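홈 제품 문서 내려받기 교육 문의
검색어를 입력하십시오 검색

Lirkstead 빈 피킹 셀 사용 설명서
4장. 상자와 배선에 관한 작업 규칙

이 장은 로봇 팔이 열린 상자 안에서 블록을 집는 셀을 설치하는 분과 매일 사용하는 분을 위하여 썼습니다. 3장의 전기 연결을 마친 다음에 읽어 주십시오. 비상정지와 보호 영역의 설정은 2장에 있으며, 이 장의 규칙은 2장의 내용을 대신하지 않습니다. 사용하는 나라의 법과 사업장의 안전 규정이 이 설명서보다 엄격한 경우에는 엄격한 쪽을 따릅니다.

본 장은 2021년 8월 19일에 개정되었습니다. 개정된 곳은 상자 고정의 순서와 호스 여유 길이의 점검 방법입니다. 이전 판을 인쇄하여 셀 옆에 붙여 놓은 사업장은 새 판으로 바꾸어 주십시오.

용어

이 장에서 "앞 상자"는 작업자가 서는 쪽에 있는 상자를 말하고, "뒤 상자"는 그 뒤에 있는 상자를 말합니다. "묶음"은 팔을 따라가는 호스와 케이블 전체를 가리킵니다. "수동 저속"은 티치 펜던트에서 선택하는 운전 모드이며, 활성화 스위치를 누르고 있는 동안에만 팔이 움직입니다. "책임자"는 사업장이 서면으로 지정한 사람입니다. 교대마다 책임자는 한 사람이어야 합니다.

4.1 셀에 접근하기 전

1. 운전 프로그램을 정지하고, 팔이 완전히 멈춘 것을 눈으로 확인합니다.
2. 모드 선택 열쇠를 수동 저속으로 돌리고, 열쇠를 빼서 본인이 가집니다. 열쇠를 선택기에 꽂아 둔 채로 자리를 떠나지 마십시오.
3. 그리퍼가 물건을 잡고 있으면, 상자 바닥 가까이로 내린 다음에 놓습니다.
4. 공압 밸브를 닫고 남은 압력을 뺍니다. 압력계의 바늘이 영에 올 때까지 기다립니다.
5. 작업 기록지에 이름과 시각을 씁니다.

주의: 일시정지는 정지와 같지 않습니다. 일시정지 상태의 프로그램은 외부 신호를 받고 다시 시작할 수 있습니다. 상자 안에 손을 넣는 작업은 어떤 짧은 작업이라도 위의 순서를 모두 마친 뒤에 합니다.

4.2 상자의 고정

상자의 위치는 로봇 프로그램의 기준이 됩니다. 상자가 몇 밀리미터만 움직여도 손가락이 벽에 닿을 수 있습니다. 그러므로 상자는 항상 기계적으로 고정하며, 무게만으로 서 있는 상자를 사용하지 않습니다.

1. 작업대의 윗면을 마른 천으로 닦습니다. 작은 조각이 상자 밑에 들어가면 상자가 기울어집니다.
2. 뒤 상자를 먼저 놓고, 다음에 앞 상자를 놓습니다.
3. 두 상자의 벽이 만나는 곳을 손으로 밀어 틈을 없앱니다.
4. 클램프를 겁니다. 조이는 힘은 손의 힘으로 충분하며, 손잡이에 관이나 공구를 끼워서 더 조이지 마십시오.
5. 상자의 모서리를 양손으로 잡고 앞뒤로 흔들어 봅니다. 움직임이 느껴지면 3번부터 다시 합니다.
6. 클램프의 손잡이와 막대가 팔의 경로 밖에 있는지 수동 저속으로 확인합니다. 이때 가장 낮은 자세와 가장 먼 자세를 반드시 포함합니다.

참고: 클램프의 위치를 바꾸면 충돌 모델에서도 같은 위치로 바꾸어야 합니다. 모델을 바꾸지 않은 셀에서는 자동 운전을 허가하지 않습니다. 테이프는 위치를 표시하는 용도로만 사용할 수 있고, 고정하는 용도로 인정하지 않습니다.

4.3 호스와 케이블의 정리

팔을 따라가는 묶음은 이 셀에서 가장 빨리 상하는 부분입니다. 짧게 묶으면 손목이 돌 때 당겨지고, 길게 묶으면 상자의 벽이나 클램프에 걸립니다. 알맞은 길이는 설치하는 위치에 따라서 다르기 때문에 본 설명서는 숫자로 정하지 않습니다. 아래의 방법으로 현장에서 정합니다.

1. 팔을 기준 자세로 보냅니다.
2. 묶음을 가장 큰 링크 쪽에서부터 손목 방향으로 놓아 봅니다. 반대 방향으로 시작하면 남는 길이가 손목에 모이게 됩니다.
3. 관절을 건너가는 곳에서는 묶음을 조이지 않고, 링크 위에서만 조입니다.
4. 타이를 가볍게 채운 뒤, 손목 축을 양쪽의 끝까지 천천히 돌립니다.
5. 호스가 꺾이거나 펴져서 팽팽해지는 자세가 있으면 타이를 풀고 길이를 다시 정합니다.
6. 타이의 남은 끝을 짧게 자릅니다. 잘린 면이 날카로우면 손을 벨 수 있습니다.

그리퍼 근처의 가는 튜브는 팔의 묶음과 따로 점검합니다. 튜브가 피팅에서 나오는 곳이 둥글게 휘어야 하고, 피팅에 옆으로 힘이 걸리면 안 됩니다. 손가락이 상자의 바닥에 가장 가까운 때에도 튜브가 벽 위에 눌리지 않는지 봅니다.

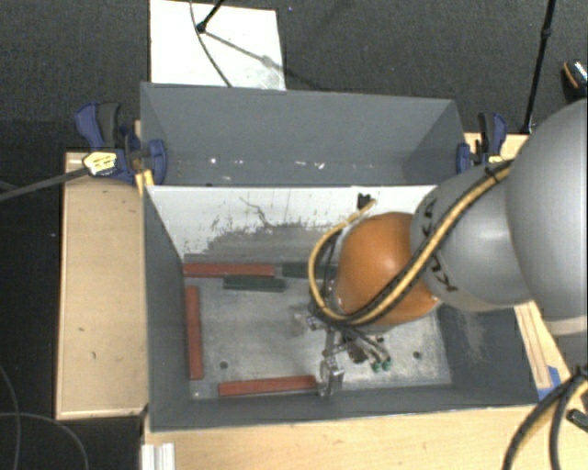
묶음의 점검은 매 교대의 시작에 하고, 결과를 기록지의 "배선" 칸에 씁니다. 표면이 닳아서 안쪽 층이 보이는 호스는 그날 바꿉니다. 테이프를 감아서 계속 사용하는 것은 허용하지 않습니다. 바닥으로 내려가는 케이블은 사람이 걷는 길을 건너지 않게 놓고, 건너야 하는 경우에는 덮개를 사용합니다.

4.4 블록을 넣는 방법

1. 4.1의 순서를 마칩니다.
2. 블록을 손으로 하나씩 넣습니다. 높은 곳에서 쏟으면 상자의 바닥이 상하고 깨진 조각이 생깁니다.
3. 블록은 벽에 붙어도 되고 기울어져도 됩니다. 그러나 블록의 끝이 상자의 테두리보다 높게 나오면 안 됩니다.
4. 상자의 안을 보고, 블록이 아닌 물건이 있으면 꺼냅니다.
5. 몸과 공구를 보호 영역 밖으로 옮깁니다. 열쇠를 가진 사람만 모드를 되돌립니다.

벽 가까이에 누운 블록은 집기에 어려운 경우입니다. 손가락이 들어갈 틈이 벽 쪽에 없으면 프로그램은 그 블록을 뒤로 미루고 다른 블록을 고릅니다. 이것은 고장이 아닙니다. 같은 블록을 4회 연속으로 집지 못하면 셀은 코드 3086을 표시하고 기다립니다. 이 코드가 나온 때에 작업자가 막대기나 다른 도구로 블록을 밀어 주는 일이 가끔 보고됩니다. 이런 행동은 금지합니다. 반드시 4.1부터 시작하여 손으로 블록을 옮기십시오.

주의: 코드 3086을 지우는 것만으로 팔이 움직이지는 않습니다. 그러나 코드를 지운 뒤 시작 버튼을 누르면 팔은 마지막 위치에서 바로 출발합니다.

4.5 상자의 표면과 교체

긁힌 자국과 색이 묻은 자국은 정상적인 사용에서도 생깁니다. 자국이 있다는 것만으로 상자를 버릴 필요는 없습니다. 다음의 경우에는 상자를 바꾸거나 책임자에게 판단을 부탁합니다.

- 벽이나 바닥이 휘어서 직선 자를 대면 빛이 보인다.
- 가장자리가 일어나서 장갑에 걸린다.
- 같은 자리의 자국이 한 교대 사이에 눈에 띄게 커졌다.
- 카메라가 자국을 블록으로 인식한다.

세 번째의 경우에는 상자보다 먼저 프로그램을 의심해야 합니다. Osten 작업장에서 처음 셀을 운전하였을 때, 뒤쪽 벽의 자국이 점점 넓어졌지만 작업자들은 상자만 바꾸었습니다. 원인은 도구 좌표의 값이 손가락을 교환하기 전의 값으로 남아 있었던 것이었습니다. 이 기록은 Themba Ntuli가 정리하였고, 그 후로 손가락을 교환하면 도구 좌표를 다시 재는 것이 규칙이 되었습니다. 재는 방법은 6장에 있습니다.

자국을 페인트로 덮지 마십시오. 점검하는 사람이 변화를 볼 수 없게 됩니다.

4.6 자동 운전의 허가

자동 운전은 책임자가 아래의 순서로 허가합니다. 작업자가 책임자를 겸하는 사업장에서는 다른 한 사람이 확인하고 함께 서명합니다.

1. 기록지에서 상자, 배선, 손가락, 비상정지의 칸이 모두 채워진 것을 확인합니다.
2. 보호 영역 안에 사람이 없는 것을 확인하고, 소리를 내어 말합니다.
3. 수동 저속으로 집기 동작을 2회 실행합니다. 두 번 모두 이상이 없어야 합니다.
4. 자동 모드로 바꾸고, 속도를 낮은 값에서 시작합니다.
5. 첫 상자가 비워질 때까지 책임자는 비상정지 버튼에 손이 닿는 곳에 서 있습니다.
6. 이상이 없으면 사업장이 정한 속도까지 올립니다.

참고: Haslam의 시험 셀에서는 4월에 이 순서로 바꾼 뒤에 거의 1408회의 집기를 호스 교환 없이 마쳤습니다. 이 숫자는 보증하는 값이 아니며, 다른 셀의 교환 주기를 정하는 데 사용하지 마십시오.

4.7 기록의 보관

기록지는 셀마다 따로 만듭니다. 쓴 내용을 고칠 때에는 줄을 하나 긋고 옆에 다시 쓰며, 수정액을 사용하지 않습니다. 충돌이 있었던 날에는 팔의 자세, 상자 안의 상태, 표시된 코드를 함께 남깁니다. 물건을 치우기 전에 쓰는 것이 좋습니다. 손가락이 벽에 가볍게 스친 것도 충돌로 봅니다.

이 장의 번역과 표현에 관한 의견은 Faltham 문서실의 Bradley Lambert에게 보내 주십시오. 규칙의 예외를 신청하는 경우에는 부록의 양식을 사용하며, 답을 서면으로 받기 전에는 기존 규칙대로 운전합니다.

이전: 3장 전기 연결 다음: 5장 카메라의 설치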